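Sim kitchen tips from the Detasow student team

Keep the wrist view open while you drive. The overhead view flatters everybody, and from up there you are always just about to grip something. The wrist view has better manners and worse news. Go by the fingertips, and close them before you back away from the counter. 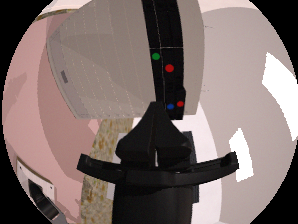 Melati Tjoa writes that she drives entirely by the wide view and has never missed the wrist one, though she admits her plate run at Restia scored 31 out of 100.

Fine. Use both. Save before you touch the lighting, and save again when you regret it. Shadows can pass for edges if you stare long enough, so turn them off while you line up and back on for the scored run.

Plates deserve their own evening. Come in slow, stop high, then lower.

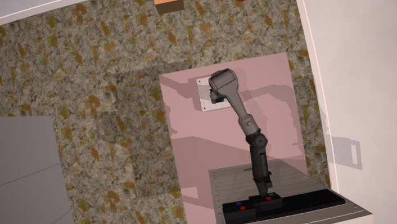 Lowering is where our points went in September. We now do it in 2 moves with a pause between, and the last practice run got us 77. Name your save files something other than "final".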